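The **Tatano cell** is a two-armed robotic workstation for handling and folding flat textiles, operated by the linen services firm Meredith at its Cernlow plant. It is noted mainly for its maintenance scheme, drawn up by the technician Wyn Probert and later adopted for the firm's second site at Flollitz.

## Layout

The cell consists of two arms mounted on a common steel base behind a plain white work table. Each arm ends in a black parallel gripper with angular jaws. A head-mounted camera looks down over the table and supplies the colour images used to locate cloth corners. The controller cabinet stands outside the guarding, with the compressed air supply for the blow-off nozzle routed beneath the floor.

## Set-up

Commissioning begins with levelling the table, which must lie within 3 mm of the reference plane across its full width. The camera is then calibrated against a printed board placed at the centre and at each corner of the work area. Both arms are jogged to a shared datum pin, and the offset between them is stored in the controller. The procedure takes nearly 100 minutes from a cold start. It is repeated after any collision, after replacement of a wrist module, or when the table has been moved.

Grip force is set separately for each class of fabric. The default is 20 N. Heavier weaves are run at 38 N, a value found at Cernlow to prevent slip without marking the cloth.

## Maintenance

Jaw faces are wiped with isopropyl alcohol at the start of each shift, as lint in the slots reduces holding force and can delay release. The jaw clips are treated as consumables and are changed in pairs. Fasteners on the wrist brackets carry a paint witness mark and are re-torqued if the mark is broken.

Wrist cabling is the most frequent source of faults. The service loop must hang free through the whole range of wrist rotation, and connectors are tightened by hand only. An intermittent connector usually shows up first as a dropped force reading during a lift, well before the controller logs a communications error.

### Tension check

After any work on the jaws or wrists, a test cloth is lifted by two corners and held above the table. The top edge should be taut between the grippers, with the body of the cloth draping towards the surface. The arms need not be at equal height; the standard program raises one side above the other so that slip can be tested under uneven load.
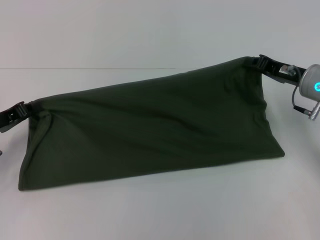 The hold is maintained for 20 seconds. Movement of either corner within the jaws is recorded as a failure, and the clips on that side are replaced before the check is repeated. Sagging of the top edge without slip points to an error in the stored arm offset, in which case the datum routine is run again.

## Revisions

The original schedule called for recalibration every June, during the annual shutdown. Probert's revision replaced the fixed interval with one based on the results of the tension check. The Flollitz cell follows the same schedule, apart from a different lubricant in the base bearings.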